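The kitchen table as an office

When I ring the bell, the door is opened before my finger leaves the button. The owner of Istitz, a small repair and refill shop in the old part of Risadgate, lives two floors above it, and she prefers to talk at home. "Downstairs I am always interrupted," she says. "Up here only the kettle interrupts me."

She asked me not to use her name. In the street she is called by the name of the shop anyway, and she has become used to it. She is fifty-eight, she came to Risadgate as a student, and for many years she did the bookkeeping for a furniture importer called Balteo. When the office was moved to another city, she was offered a place there and did not take it.

"I had worked with numbers of things that I never saw," she tells me. "Chairs, lamps, cupboards. I knew what each one cost, and I could not have told you what color it was. I wanted to have the things in my hand."

The first idea was a shop for used kitchen goods. She rented the ground floor in June, painted it herself, and put 300 pieces on the shelves, most of them from house clearances. In the first month she sold very little. People came in, looked, and then asked a question she had not expected: could she fix something they already had at home?

"A woman brought me a coffee grinder. I said no, I sell, I do not repair. She looked so disappointed that I said, leave it here, I will try. I opened it on this table. There was a small piece of coffee bean stuck where it should not be. It was the whole illness."

After the grinder came a scale, then a lamp, then a pressure cooker with a bad seal. She took an evening course in electrical safety, which she describes as the hardest thing she has done as an adult. The teacher spoke fast, and most of the others in the room were under twenty-five. She failed the first test and passed the second.

I ask if she was ashamed to fail. She thinks for a while before she answers.

"No. I was angry, and anger is quite useful when you have to learn the colors of wires."

The refill part of the business started later, and more or less by accident. A customer asked if she could buy only the soap and keep her own bottle. Now there is a wall with taps for dish soap, laundry liquid, vinegar and two kinds of oil. Customers bring whatever they have. She weighs the bottle empty, writes the weight on a strip of tape, and weighs it again when it is full. She says that one learns a lot about a household from its bottles, and that she keeps this knowledge to herself.

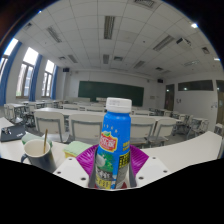 A blue bottle with a white screw cap, in front of a ribbed purple dish.

What is a good bottle, I want to know. She becomes lively at this question, and for some minutes I do not have to ask another one.

"A wide neck. It is the first thing. With a narrow neck you need the small funnel, and the small funnel makes everybody nervous. Then it must stand well. A bottle that falls when it is empty will fall also when it is half full, and then I have soap on the floor and somebody slips. And the cap must close after the hundredth time like after the first. People look at the label. I look at the thread of the cap."

She does not accept every container. Anything that held a strong cleaner is not allowed near the oil taps, even when the customer swears it was washed many times. This rule has cost her a few friendships in the street, she says, but she does not discuss it. Next to the taps hangs a sheet with 5 short rules in her handwriting, and this one is at the top.

Money is a subject she talks about easily, perhaps from her years in bookkeeping. The repairs bring in less than the refills, and the used goods bring in less than both. The rent went up by 400 a year at the last renewal. She had prepared for more. There was one winter when she thought she would have to close, and she had already written the sign for the window. The sign is still in a drawer. She offers to show it to me, then cannot find it, and we spend a little time looking through old receipts, string and keys that belong to no door.

"You see, I cannot even close properly," she says.

On two evenings each month the shop stays open late for what she calls the table. Anyone can come with a broken object and sit down, and she shows them how to open it. She does not repair it for them on these evenings. Some people find this rude the first time. The tools come from Estrella, a hardware store at the end of the same street, which lends them to her against a deposit and has never counted the screwdrivers when they come back.

Who comes to the table? Mostly people who live alone, she believes, although she never asks. They come with a radio or a toaster, and often it is clear that the toaster could have waited. Once a boy came with a toy crane, and his grandfather did all the talking. By the end the boy was holding the screwdriver and the grandfather was holding the lamp.

"He was a very bad lamp holder," she says, and laughs for the first time this afternoon.

I ask about the future. She does not like the question. The knees are not so good, and the stairs between the shop and the apartment do not become fewer. She would like somebody younger to take over the repairs, and she would keep the taps. Two people have shown interest, but one wanted to sell new appliances as well, and the conversation ended there. The other is still thinking.

Before I leave, she asks what I carry in my bag. I show her my umbrella, which has had a broken rib since spring. She opens it halfway, turns it toward the window and goes to look for the thin wire. I stay for another cup of tea.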